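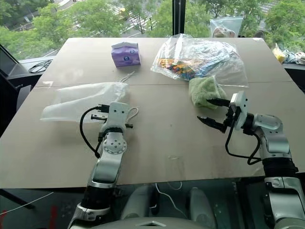 3.2 Bags and soft goods

Soft goods were the slow part of packing. A towel has no fixed shape and neither does the bag it goes into, so times in this group spread more than for boxed items. Paewai and Griffiths timed 262 packings, of which 220 were kept; the rest had a missing start time. Two coders, same sheet. Disagreements went to Baidoo.

Clear bags first. Contents can be seen through the film, which helps when searching, but glare on the wrinkles hides some of it. Small colorful items bunch together low in the bag. We coded these as one bundle, not peice by piece.

White bags are another matter. Semi-opaque, soft, and the neck collapses into folds when gathered at one point. Figure 2 has such a neck, with a small looped handle hanging to the side and a purple pack of tissues behind.

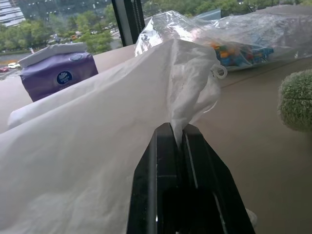
Handles were coded separately from the neck. Participants who took the neck first needed a second grip in 8 of the sessions, mostly to find the opening again. Towels: folded or crumpled, no finer grades, the coders could not agree on any. Tissue packs hold there shape well enough to be timed with the boxed items. Moved to Section 3.3.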